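Entretien des raquettes et du petit matériel de tennis à la maison

Les conseils qui suivent s'adressent aux joueurs de club qui disposent d'un coin d'atelier et d'un outillage courant. Ils concernent le grip, le cordage, les balles et les chaussures. La pose d'un cordage complet n'est pas traitée ; elle suppose une machine et un minimum de pratique.

Préparer le plan de travail

Prévoir une surface plane, dégagée, à hauteur de coude. Recouvrir le plateau d'un papier kraft ou d'un carton propre, à changer dès qu'il est gras. Les repères se posent au ruban de masquage, qui se retire sans laisser de colle s'il n'est pas resté en place plusieurs mois. Petites pièces (agrafes, bouchons de manche, capuchons d'œillets) dans un bac à rebord, à main droite pour un droitier.
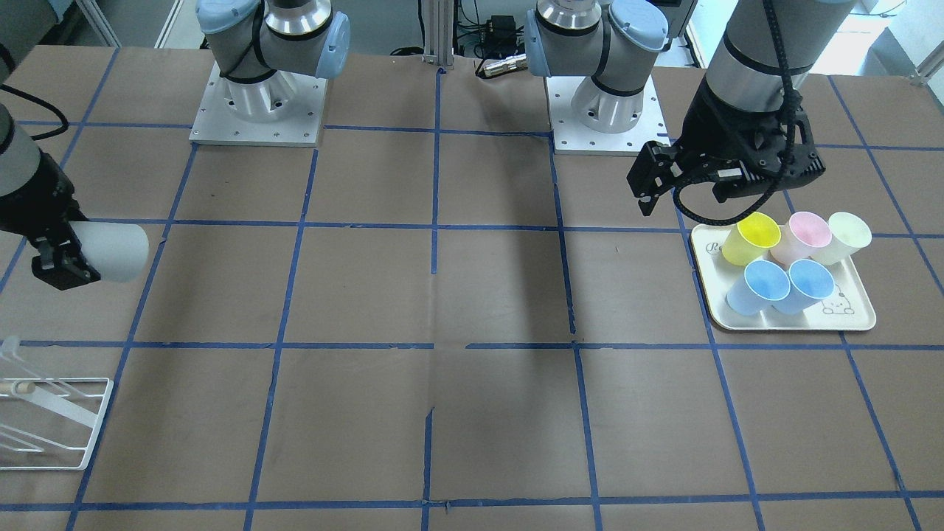

Papier brun et ruban bleu sur le plan de travail, avec un bac rectangulaire clair.

Remplacer le grip de base

1. Retirer le surgrip, puis la bague de caoutchouc en la faisant rouler vers le cœur du cadre.
2. Décoller l'ancien grip par le haut. Arracher l'agrafe du talon avec une pince plate. Sur certains manches Delletti, le grip est tenu par un simple adhésif au talon : ne pas chercher l'agrafe.
3. Éliminer les résidus de colle au chiffon à peine humecté d'alcool ménager. Laisser sécher avant de continuer. Éviter l'acétone, qui attaque la mousse polyuréthane du manche.
4. Présenter l'extrémité biseautée au talon, parallèle à l'arête du bouchon. Les droitiers enroulent dans le sens horaire, manche tourné vers soi ; les gauchers inversent.
5. Tendre modérément, avec un recouvrement de 2 mm à chaque tour. Un grip trop étiré s'amincit et durcit.
6. Couper en biais au niveau de la bague, fixer avec le ruban de finition, remettre la bague.

Delwyn Lockyer, cordeur, agrafe au talon avec une agrafeuse à main et des pointes de 6 mm. À défaut, une semence de tapissier courte convient, à condition de tomber dans le logement prévu et non dans la mousse.

Corriger l'épaisseur du manche

Une gaine thermorétractable ajoute une demi-taille et adoucit les arêtes. Chauffer au décapeur thermique réglé au minimum, à 15 cm, en tournant sans arrêt. Le carbone supporte mal un échauffement localisé. La manipulation est irréversible sans cutter ; essayer d'abord deux surgrips superposés pendant une séance.

Contrôler le cordage

Passer l'ongle sur les croisements du tamis. Une encoche qui atteint le tiers du diamètre annonce la casse. En multifilament, le peluchage de surface est normal ; le monofilament, lui, perd sa tension bien avant de rompre.

Pour suivre cette perte, frapper le tamis avec le manche d'un tournevis et relever la fréquence avec un accordeur sur téléphone, antivibrateur retiré. Noter la valeur le jour de la pose, puis toutes les deux semaines. Seul l'écart compte, les valeurs n'étant pas comparables d'un cadre à l'autre.

En cas de rupture, couper sans attendre les cordes restantes, en partant du centre et en alternant montants et travers. Un cadre laissé avec un cordage à moitié tendu se déforme.

Œillets et bande de protection

Un œillet fendu entaille le cordage neuf en quelques heures. Si la bande complète n'est plus au catalogue, glisser un tube de PTFE de 2 mm dans le trou, araser au cutter. La bande de tête se protège avec un adhésif spécifique, posé sur surface dégraissée.

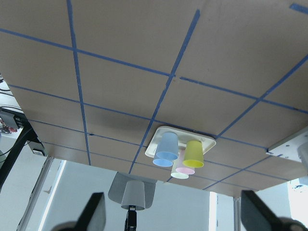 Stocker les balles

Les balles pressurisées perdent leur rebond une fois la boîte ouverte. Un tube de mise en pression, type Kerr ou équivalent, ralentit le phénomène sans l'annuler. Pour trier un panier d'entraînement, lâcher chaque balle de 2,54 m sur un sol dur : le rebond doit se situer entre 135 et 147 cm. Celles qui restent en dessous iront au mur ou au service.

Chaussures de terre battue

Laisser sécher la terre, taper les semelles l'une contre l'autre, finir à la brosse nylon. Pas de machine ni de radiateur. Papier journal à l'intérieur, changé une fois dans la soirée. Un joint de colle polyuréthane rattrape un début de décollement à la pointe ; serrer pendant 24 heures avec des bandes de chambre à air.

Hivernage

Cordage en place, housse fermée, à température d'habitation. Ni coffre de voiture, ni garage non chauffé en janvier. Retirer les surgrips usagés, qui retiennent l'humidité contre le grip de base.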